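4.2 Montagem e arrumação da bancada Proltis

Antes de começar, confirme que tem as duas laterais, o tampo, a prateleira inferior e o saco de ferragens com a referência 3068. As laterais são iguais e podem ser trocadas entre si.

1. Deite as laterais no chão, sobre um cartão ou uma manta, com os furos virados para cima.
2. Encaixe a prateleira inferior nas ranhuras e aperte os parafusos à mão.
3. Levante a estrutura com a ajuda de outra pessoa.
4. Pouse o tampo e alinhe-o com a face da frente.
5. Aperte todos os parafusos com a chave fornecida, começando pelos de baixo.

Nota: na versão comprida (1823 mm) há uma travessa adicional, que se monta entre os passos 2 e 3.

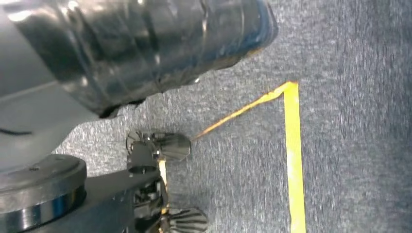 Texto: Documentação técnica Mäkelä | Revisto em junho

Com a bancada no lugar, regule os pés até o tampo deixar de oscilar. Só depois distribua o material.

6. Guarde as caixas pesadas na prateleira inferior, encostadas às laterais.
7. Reserve a parte da frente do tampo para o trabalho em curso.
8. Passe os cabos pela calha traseira e prenda-os com as abraçadeiras do saco 396. Deixe folga suficiente para afastar a bancada da parede.
9. Arrume fitas, etiquetas e tesouras no tabuleiro Rutum, se o tiver adquirido.

CUIDADO: não se sente nem suba para o tampo. Não desloque a bancada carregada.

CUIDADO: mantenha as mãos afastadas das ranhuras enquanto outra pessoa baixa o tampo.

Nota: limpe o tampo com um pano ligeiramente húmido e seque-o a seguir. Não use diluentes nem esfregões.

Volte a apertar os parafusos após um mês de utilização. Para pedir ferragens de substituição, indique a referência 2340 ao seu revendedor Rutenska. A montagem do painel perfurado é tratada na secção 4.3.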